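Food Science Basics: Unit 5
Bread Staling and Storage
Instructor: Zarmeena Bajwa
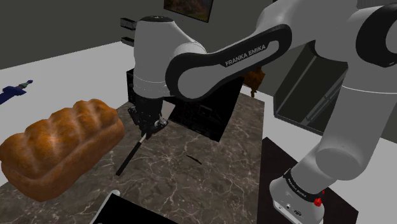

Fig. 1. Loaf of bread on a dark grey marble countertop (computer rendering).

Staling is a change in the starch. During baking, starch granules take up water and swell. As the loaf cools, the starch molecules line up again and form crystals — this is called retrogradation. The crumb gets firm even when little water is lost.

Crust behaves differently. It takes up moisture from the crumb and turns leathery.

Storage
Refrigerator: staling is faster than at room temperature.
Freezer: staling nearly stops. Wrap tightly.
Reheating: softens the crumb for a short time.

Baker's percentage
Flour is always 100. Other ingredients are given as a percent of flour weight. For 300 g of water and 500 g of flour, hydration is 60 percent.

For lab, bring the Kesten worksheet. Weigh your slice before and after 30 minutes uncovered. Hand results to Sverre Hägglund.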